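The Cider Makers of Drutden

Themba Shabalala pressed his first apples in a borrowed garage with a hand-cranked press and a stack of plastic buckets. The batch was too sharp to sell and he gave most of it away. Eight years on, his cidery in Drutden makes three regular ciders and a dry perry that comes out each November.

He runs it with Zanele Engelbrecht, who used to manage the orchard at Grindau, a short drive up the valley. She picks the fruit, he does the blending, and they argue about sugar. 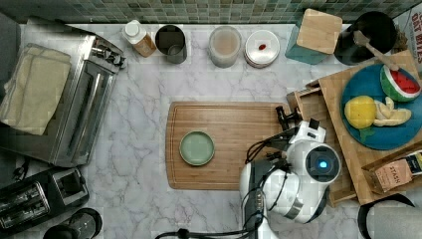 What makes their cider different from the kind sold in most grocery stores?

It is made from fresh-pressed juice with no concentrate, and it ferments slowly in a cold cellar for some seven months before bottling.

The orchard has 522 trees, many of them old bittersweet varieties that had not been pruned in years when Engelbrecht took over. She cut them back hard. The first harvest after that was small, and the pair had to buy in juice to fill their orders. The crop has since recovered - last fall they ran out of tank space before they ran out of apples.

Their best seller is Villa, a still cider with a little tannin and a lot of fruit. Shabalala likes it with roast pork or a hard cheese, poured at cellar temperature.

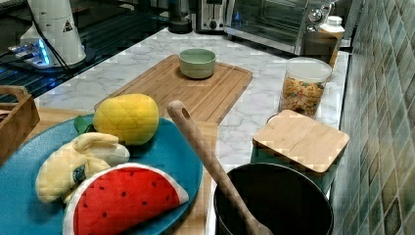

Where to Find It

The tasting room in Drutden is open on weekend afternoons. Bottles are also sold at the Grindau farm stand until the season's stock is gone.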